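News > Residents' Newsletter > Services and Recycling

Changes to the collection of household electrical items

The Stirnarside Residents' Association has agreed new arrangements for the collection and reuse of small electrical items. The arrangements take effect in October and apply to all households in Stirnarside, including the apartments at Denia Court and the houses on Trevor Road.

Until now, residents have been asked to leave unwanted electrical items in the storage room behind the Gelletti Building. That room was intended for short stays only. Over the summer it was regularly full, and on several occasions the door could not be closed. Items were also left in the passage outside, which is a fire exit and must be kept clear at all times.

From October, the storage room will no longer accept drop-offs. Collections will instead be made from the doorstep on the first working morning of each month. Residents who wish to use the service should register at the association office before noon on the day before collection. There is no charge for up to 5 items per household each month. Larger quantities, such as those arising from a house move or the clearing of an estate, can be accepted by arrangement.

What may be put out

The service will accept kettles, toasters, irons, hair dryers, lamps, radios, telephones, keyboards, printers, desktop and laptop computers, and similar goods. Televisions are accepted if one person can safely lift them. Refrigerators, freezers, washing machines and air conditioners are not accepted and should be booked through the city's bulk collection line, as before.

Batteries should be removed where this can be done without tools, and placed in a separate clear bag. Light bulbs should also be kept apart. Residents are asked not to put out any item that is leaking, scorched or swollen – please call the office, and advice will be given on the safe way to dispose of it.

Cords should be wound and taped to the item they belong to. A good number of otherwise sound appliances were scrapped last year for want of a matching cord or adapter.

Personal information

Residents remain responsible for removing personal information from computers, telephones and tablets before collection. The association cannot undertake this work and accepts no liability for information left on a device. Printed guidance is available at the office counter, in standard and large type. Those who prefer to remove and keep the storage drive may do so, and the rest of the computer will still be accepted. A note taped to the case saying that the drive has been taken out would be helpful.

Where the items go

Goods in working order will be checked for electrical safety and offered first to households in the district at no cost. A list of what is available will be posted in the lobby of the Gelletti Building and renewed each month. Goods that cannot be offered again will be taken apart, and the metal, circuit boards and plastics sent for recycling. 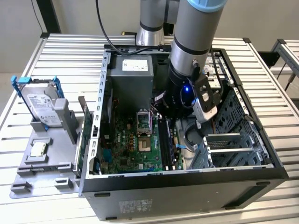 The association's share of any income from recovered metal will be paid into the general repair fund. The sum is expected to be modest. In the last accounting year it came to 79 dollars, which was spent on paint for the railings at Denia Court. Members have asked whether the income could be set aside for the playground, and this will be placed on the agenda for the autumn general meeting.

To meet the cost of the doorstep service, the association has reserved 1,000 dollars from the current budget. The arrangement will be reviewed after the first winter. If demand is higher than the reserve allows, collections may be moved to every second month, and registered households would be told by letter.

Residents with limited mobility may ask for items to be collected from inside the home. Please mention this when registering – the collection crew will ring the bell and will carry a signed letter from the association. Anyone in doubt should call the office before opening the door.

The storage room will be cleared at the end of September and returned to its former use for bicycles. Applications for bicycle spaces are being accepted now, with priority given to households on the existing waiting list.

Recent items
Water meter readings: dates for Trevor Road
Denia Court elevator back in service
Leaf collection and storm drains
Minutes of the summer general meeting
Guest parking permits: revised form

Contact the office | Copyright Stirnarside Residents' Association | Back to top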